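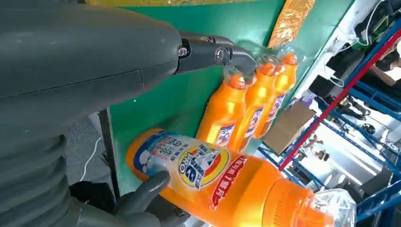

Triin Avotiņš | Posted June 28, 2021 | Robot Handling, Unit 5 handout

Okay, two-handed shelf work! By now you've all driven one arm through a simple pick, so this week we add the second one (and yes, it's more than twice the headache). Your team, Anen, Bellano or Csizmadia, gets up to 30 minutes on the rig per session, so come with your grasp list already written.

We're using the orange bottles. I love them for teaching: they're glossy, they all look alike and they stand close together, so a sloppy approach path will knock into a neighbor. Bring the fingers in slowly over the caps and stop before you touch anything. Then talk to your partner and decide which hand moves first! 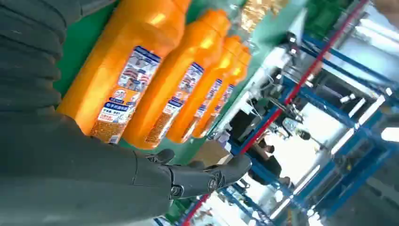

Fig. 2. Hand beside the row of orange bottles, labels facing out.

For the write-up, pick one wrist view and mark where you'd put each fingertip on the nearest bottle. Tell me what you'd do about the glare too, because those shiny highlights really do confuse the Pusach detector. The write-up is worth 46 points and you need 30 to move on to Unit 6.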